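Chapter 7
When the Work Changes: Automation and the People on the Floor

Thierry Lecomte
March

Search this book Go Chapters Terms Index

Automation seldom arrives in a workplace all at once. A single task is chosen, a machine is brought in to do it, and the tasks on either side of it begin to shift. The people who did the work before are usually still in the building. Their hours, their place at the bench, and the skills they are asked to show may all be different within a year. This chapter is concerned with those changes.

The main case in the chapter is Eltgate, a firm that refurbishes used office computers for resale. Before the change, Eltgate employed 160 people, of whom 70 worked at repair benches. Each technician opened a machine, tested it, replaced what was worn, and closed it again. A good technician knew by touch when a drive was seated properly in its bay. That knowledge was not written down in any manual, and new employees learned it by sitting next to someone who had it.

Management chose drive replacement as the first task to automate. It was repeated many times in a shift, and it was the task most often named in complaints of sore wrists. The choice looked simple on paper. In practice, the inside of a desktop computer is a crowded place in which to work. Cables cross the path of the hand, metal edges stand close together, and two models from the same maker may differ in small ways that matter a great deal to a machine. 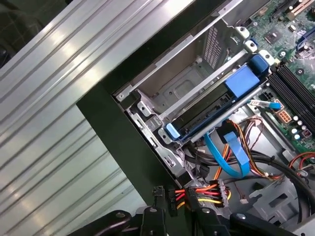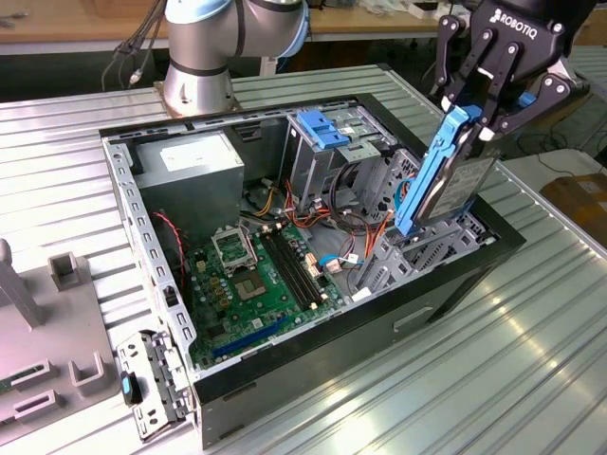 Drive work on an open desktop computer at a robot cell.

The technicians were the first to point out what the planners had missed. A person moves a loose wire aside without thinking about it. In the new process, that small act had to become a step of its own, assigned to someone and given time in the schedule. Eltgate created a position called cell preparer to carry it out. The preparer opens the case, clears the cables, and sets the computer in place before the robot's task begins. Four technicians moved into the position in the first months, and their views of it were mixed. Two valued the relief to their hands. One found the pace harder to bear, as the next computer was always due. The fourth asked to return to the repair bench and was allowed to do so.

The question of pay came next. Under the old scale, wages rose with the number of repairs a technician was qualified to perform. Cell preparers performed fewer repairs, yet they were expected to notice faults, stop the machine, and decide whether a computer should go back to a bench. The company's planning partner, Okafor, had listed these duties as "support." The employees argued that they were skilled work and should be graded as such. Section 7.3 follows the talks that led to a revised scale.

Record keeping changed as well. A program named Trondo logged each stop of the cell, along with the name of the person on duty. In its first quarter the log held 947 stops. Supervisors read the figure as a measure of how the equipment was doing. Many employees read it as a measure of themselves, and some became slow to press the stop button. The names were later removed from the log, and a short written note on the cause of each stop was required in their place.

A second and smaller case, the packing hall at Bola, is taken up in Section 7.4. There the employees were consulted before any equipment was ordered, and the order of events makes a useful comparison with Eltgate.

Students should read Section 7.1 with the following terms in mind: task, job, grade, and discretion. The first two are often treated as the same thing in everyday speech. In this chapter, a task is a single piece of work that can be given to a person or a machine, and a job is the full set of tasks for which one person is held responsible.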